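Hand-held grippers at Plesthorpe: common questions

Who can use the grippers?
Anyone who has read the Jetel rules and signed the sheet. New people work with Panagiotis Karamanlidis on their first Tuesday.

How should I hold them at the sink?
One in each hand, above the basin. The marker cubes must stay clean and visible - please do not cover them with your sleeve. Keep the cables away from the tap and let them hang down freely beside your arms.
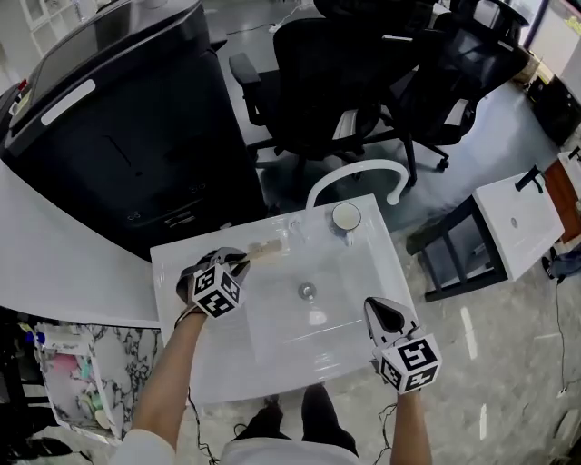

How long can I work without a break?
40 minutes, then you put both grippers down and rest your wrists. The timer is on the Melnyk shelf.

What if a marker is scratched?
Stop and write it in the book. Do not repair it with a pen. Spare cubes are in drawer 109.

May I change the order of the tasks?
No, the order is fixed until June. If you think it is wrong, tell Panagiotis.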